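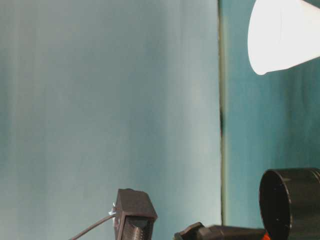 Open days are for selling. Fine. Everyone knows it going in, and I went to the one at Prineck on Wednesday knowing it, and still came home annoyed. Not at the machine. The machine was the best part. I stood at the screen beside the cell for most of the afternoon, watching the fixed view they had up – a lot of blue-green wall, a black gripper finger lying along the bottom, a black cylinder over on the right with its open end toward the left, a white cone hanging up in the corner. Not glamorous. I liked it for that. It looked like a place where work gets done by people who didn't have time to tidy the cable.

What annoyed me was the talk that went with it.

Thirty of us in the room, more or less one half from local shops and the other half from Pultard, who put up the money. The talk went 50 minutes. Slides, mostly. A chart going up. Another chart going up. The word "seamless" I stopped noticing after a while. And behind the speaker, through the glass, the arm was doing its thing the entire time, and hardly anyone was looking at it becuase we were all being told to look at the slides.

Then two tries at a live pick. First one, the arm came in a bit low, nudged the part, stopped. Room went quiet. The speaker said something quick about calibration and went to the next slide. Second one worked and there was clapping.

I wanted to hear about the first one! That's what I drove out for. Why did it stop? Did it know it had nudged the part or did it hit a limit? Who gets called when it does that at four in the morning, and how long does the line sit? I asked at the end and got told to see someone at the table. The table had pens.

I worked eleven years on a packing floor at Mirkham before my back gave out, so I'm not coming at this as a person who hates machines. We had a palletiser there that everybody loved. We loved it for a boring reason, we knew exactly how it failed. It jammed on damp cartons. You could hear it coming. You'd walk over, clear it, walk back. A machine you know like that is part of the crew. One that only ever shows you its good side, well, you end up standing next to it with your shoulders up.

Kershaw ran an open day in February and did it the other way round, and I keep bringing it up with people. No slides. They let visitors hand the arm awkward stuff, and it dropped plenty. The technicans talked the whole way through, what it was bad at, what they'd given up on, what they reckoned they could fix by winter. I learned more over a bad coffee there than in all of Prineck's afternoon. Sold me on it too, if selling is the point.

So, to whoever plans the next one. Cut the talk to ten minutes. Put the chairs facing the cell. Leave the misses in and have the person who wired the thing do the talking, even if they mumble. And put somebody at the table who can answer a question about downtime. I'll come back for that. I'd even take a pen.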